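Ticket: presupuesto de pinzas de mano y cableado, puesto 2
Abierto por: Mihret Birhane
Asignado a: Apinya Somboon (compras)
Estado: en espera del proveedor

¡Hola, Apinya! Reabro esto porque el lunes me llegó la oferta de Dierckx y no cuadra con lo que habíamos hablado. Nos cobran 400 euros por cada par de cables de repuesto y encima el plazo son 30 días – vamos, que si se nos estropea uno en mayo nos quedamos un mes de brazos cruzados. Plernedetti pide 70 por lo que parece el mismo cable, pero no me confirman si el conector es compatible y no quiero comprar a ciegas.

Te paso cómo trabajamos en el puesto, que Alasdair me preguntó por qué insisto tanto en el largo del cable (él tenía en la cabeza algo fijo a la mesa, y claro, así cualquiera).
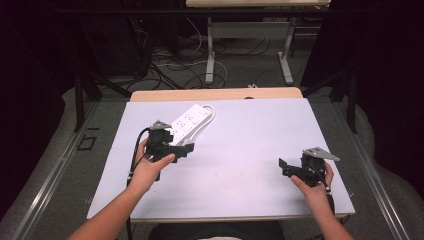

Las dos pinzas en mano sobre el tablero blanco, cada una con su cable negro; detrás de la izquierda, la regleta.

Lo que he probado hasta ahora: cambié los cables de lado y el corte me siguió saliendo en la misma pinza, así que ya no le echo toda la culpa al cable. Reinicié el equipo, nada. Con la pinza quieta va bien, pero en cuanto giro la muñeca se pierde la señal un par de segundos y vuelta a empezar. ¡Una desesperación!

Por eso te pediría separar la compra en dos. Primero un solo par de Plernedetti para probar, y dejamos la pinza nueva de Otora en el presupuesto, sin firmar, hasta que Larasati me abra la que falla y mire el conector por dentro. También metería una regleta de reserva, que es calderilla y siempre acabamos quitándosela a alguien.

¿Me dices si el par de prueba puede ir por gastos menores o necesito otra firma?

Mihret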